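Section 6: Setting Up Chemical Warning Labels in Garnex Evex

Welcome to the part of the guide that most people put off until the last minute! We understand completely. Warning labels are not the fun side of selling things, but once your product list is in Evex and your rules are switched on, the day-to-day work is quite light, and you will mostly be checking what the program has already drafted for you.

This section covers labels for consumer goods sold into places that ask for a chemical warning on the package, on the shelf, or on the web page where the item is sold. It assumes you have already finished Section 5 and can see your products listed under Catalog. If the list is still blank, please go back and run the import first, or you will find most of the buttons below grayed out.

Note: Evex helps you keep track of warnings and print them. It does not decide whether your product needs one. That decision belongs to you and your attorney, and we would much prefer that you ask a few questions now than receive an unpleasant letter in January.

Before you begin

Have your supplier statements close by, along with any lab reports you have on file. Paper copies are fine for the moment – you will scan them in step 4. You will also need an Evex login with the Label Editor role. If you only have the Viewer role, you can read everything in this section on your screen but you won't be able to save.

Turning on your warning rules

1. Open Catalog and choose Warnings from the menu on the left. The first time you do this, the program takes a minute or two to build its index, and the page may look frozen. Let it finish.

2. Choose the rule pack for each place where you sell. Rule packs are kept separate on purpose, so that a change in one state doesn't quietly alter the labels for another. If you sell online and ship all over, turn on every pack that covers a shipping address you accept.

3. Set the material fields for each product. Plastic parts, coatings, inks and metal fittings each have a field of their own, and it is worth going slowly. A housewares item with one body and a painted handle should have two entries, even if both came from the same supplier. You can fill in up to 100 products at once with the Bulk Edit button, which is a real kindness if you carry the same tray in a dozen sizes. 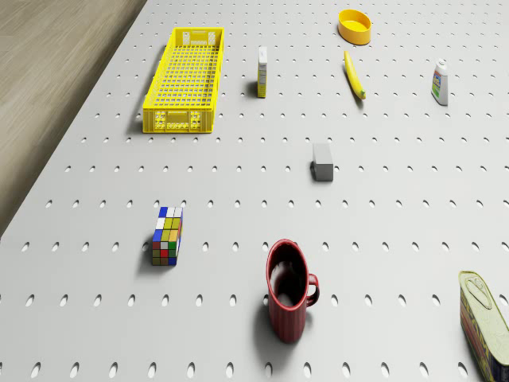 4. Attach your evidence. Click the paper clip beside each material and upload the supplier statement or lab report that backs it up. Files may be PDF or plain scans. Give them names that a stranger could understand, with the product and the material in them, because the person looking for that report later on may not be you.

Caution: Deleting an attachment also removes it from the history. If a report has been replaced by a newer one, use Supersede instead. Both copies then stay on file, and the older one is marked with the date it stopped being current.

5. Pick a warning format. Evex offers a long form and a short form. Not every place accepts the short form for every product, so read the small gray text under each choice before you click. When in doubt, stay with the long form and ask your attorney whether the shorter one will do.

6. Click Draft Labels. Each draft opens in its own tab with the product name at the top. Read the wording out loud if you can – it sounds silly, but it is a very good way to catch a missing word.

Printing and posting

Drafts stay in the Waiting tray until someone approves them. The person who approves should be somebody other than the person who drafted, and in the Quiroga edition the program insists on this. In the Doris edition it is only a suggestion, though we do hope you'll follow it.

After approval, choose Print for package labels or Publish for web pages. Print one test sheet on ordinary paper first and hold it against the package, checking that the warning can be read easily and that no fold or seam runs through it.

If something goes wrong

Message 134 means that a product has a rule pack but no material fields. Go back to step 3 and fill them in.

Message 1052 means that two rule packs are asking for different wording on the same label. Open the product, choose Split Labels, and approve each version separately.

If either message comes back after you have made the change, sign out, sign in again, and run Draft Labels once more. Any drafts you already approved will keep their approval unless the wording has changed, in which case they return to the Waiting tray.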